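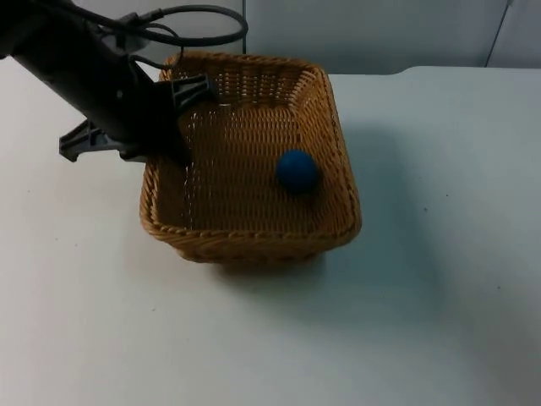 Care and Use of Woven Baskets in Kitchen and Workshop Storage

Posted 15 May 2020 by Abelardo Villalba

Woven baskets are cheap, light and easy to move from shelf to counter. They fail in a small number of predictable places, and most of those failures can be slowed or repaired with basic tools.

Choosing a basket

Check the rim first. A thick rolled or braided border carries most of the load when the basket is lifted, and it keeps the walls from spreading. Press down on it with both thumbs at the middle of a long side. Slight flex is normal. If the border separates from the wall, leave the basket in the store.

Next, look at the upright ribs. Closely spaced ribs hold the horizontal strands in position and leave small gaps. Widely spaced ribs let small items poke through and snag. For screws, clothespins, tea bags and similar contents, use a tight weave or add a liner.

Rectangular baskets that are wider at the rim than at the base nest well and are easy to reach into. They also waste shelf space at the bottom. Measure the shelf against the rim dimension, then add a finger's width on each side for clearance.

Cleaning

Empty the basket and turn it upside down over a sheet of newspaper. Tap the base firmly. Vacuum the inside with a soft brush attachment, working along the strands and then along the ribs. Inside corners hold the most debris; a dry, stiff paintbrush will reach them.

For grease or sticky residue, wipe with a cloth wrung out in warm water and a few drops of dish soap. Follow with a second cloth and plain water. Do not soak. Stand the basket on its side in moving air and turn it after an hour. Direct sun and heaters dry the outer strands faster than the inner ones, which leads to splitting.

Mildew: brush off outdoors, then wipe with equal parts white vinegar and water. Dry for a full day before refilling.

Lining

A cotton liner should follow the taper of the walls. Cut the base panel to the inside floor of the basket and each side panel as a trapezoid, with the long edge at the rim. Allow 1/2 inch for seams and 3 inches for the turnover. Siriporn Thepsuriya wrote in to suggest ties at the four corners in place of elastic, and they do hold better on a thick border.

For workshop use, a piece of thin cork on the floor of the basket is enough. It stops small hardware from working into the weave.

Repairing strands

Work on damp material only. Mist the damaged area, wait 10 minutes, and mist again.

Loose end: tuck it behind the nearest rib with a blunt needle and fix with a drop of wood glue. Hold with a clothespin overnight.

Broken strand: cut a replacement long enough to pass 2 ribs beyond the break on each side. Soak it until it bends without cracking. Feed it along the path of the old strand, over and under in the same order, then trim the ends on the inside.

Unwinding rim: wrap the section with waxed thread, pulling each turn tight, and finish with a square knot on the inside. Replacing a whole braided border is a job for someone who does it regularly.

Placement and loading

Leave baskets off damp concrete and away from the stove. On a smooth tabletop, felt pads under the corners prevent scratches – check them every June, as the adhesive lets go in warm weather. Put heavy items at the center of the floor, and lift from underneath with both hands if the basket has no handles. Do not drag a loaded basket by one side of the rim.

Store empty baskets nested with a sheet of paper between them. Do not stack anything on top of the nest.

Filed under: storage, repairs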